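Lastaven Membership Class Kit

Leader's edition with participant books
Published by Stultonard
Shares 732 | Comments 3

The Lastaven kit is a complete new-member class for small and mid-size churches. It covers what the church believes, how baptism works, what members promise each other, and how a new person finds a small group and a place to serve. It can be taught in four evenings or on one long Saturday morning and afternoon.
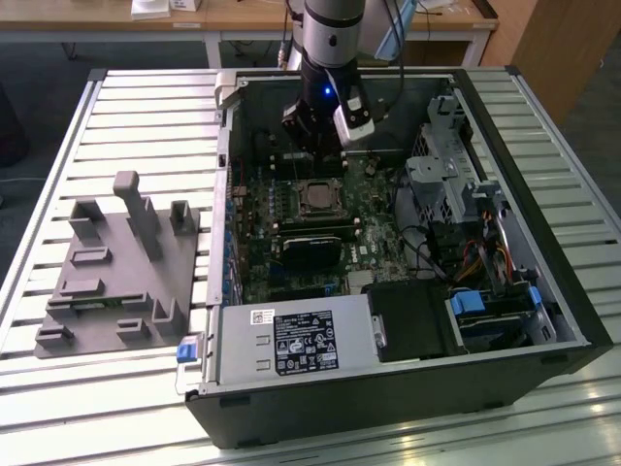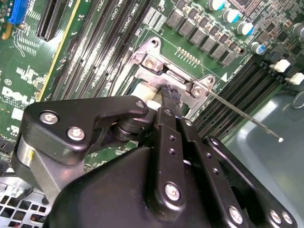 Yaqin Xue wrote to us after her church's first class: "We had been using photocopies of photocopies. People couldn't read the page on baptism, so they asked the same things every time. With the printed books we got through the first session and still had time to pray for each other by name." Her church has now ordered a second set for the class it holds in February.

What is in the kit

One leader's guide, spiral bound, with the full text of each session, Scripture references written out, and wide margins for notes.

Participant books, sold in packs. Each book has the readings, space to write, and a membership covenant on the last page that can be torn out and signed.

A baptism leaflet. It explains believer's baptism in plain language and has a blank panel on the back for your service times and the name of the person to talk to.

A set of conversation cards for the meal or coffee time. Some leaders use them at the start of each session instead.

A sign-up sheet for small groups and serving teams. You may copy this sheet as often as you need. The participant books may not be copied.

The four sessions

Session 1, Meeting Jesus. A reading from John 1, the story of Andrew bringing his brother, and a time for people to tell how they came to faith. Those who are not yet sure what they believe are welcome at this session, and the guide has a page on how to lead when there are several in the room.

Session 2, The Church. What the word means in Acts, what your own congregation believes, and how decisions are made. You will need to add your statement of faith and a copy of your bylaws.

Session 3, Life Together. Small groups, the Lord's Supper, giving, and what to do when members disagree. This is the longest session. Leaders who are short on time usually move the section on giving to Session 4.

Session 4, Serving. Romans 12, a short gifts survey, and the sign-up sheet. The covenant is read aloud at the end. It can be signed then or taken home.

Which edition to order

Lastaven comes in 2 editions. The Yimer edition is written for Baptist and other churches that practice baptism by immersion. The Flarnano edition leaves the baptism section open so that you can put in your own teaching, and its leaflet covers infant baptism as well. Sessions 1, 3 and 4 are the same in both. Please check which edition you have before ordering more participant books, as the page numbers do not match.

Both editions quote from the World English Bible. A large-print participant book is available for the Yimer edition only. A Spanish participant book is being translated, and the leader's guide will stay in English for now.

Ordering

The kit comes with one leader's guide, one pack of participant books, the leaflets, the cards and the sign-up sheet. Extra packs can be added at any time. Churches ordering 300 or more participant books should write to us first so that we can print to order. Unmarked books can be returned within a month. Leader's guides can be exchanged for the other edition but not refunded.

If your church can't pay the full price, write and tell us what you can pay. New church plants get the first kit at cost.

Page last updated 8/23/22

Comments (3)

gracehill_office
Do the conversation cards come separately? Ours went home with somebody after the potluck and we only need the cards.

Stultonard
Yes, the cards can be ordered alone. Put "cards only" in the notes box and tell us which edition you have.

pastor_dell_r
Used the Yimer edition with nine adults this spring. Session 3 ran well over an hour and a half and we skipped the part on disagreements, which I regret. I'd plan two evenings for it. The covenant wording is good and our deacons only changed one line. I would like to see more in Session 4 for people who work nights or care for a parent and can't join a regular team.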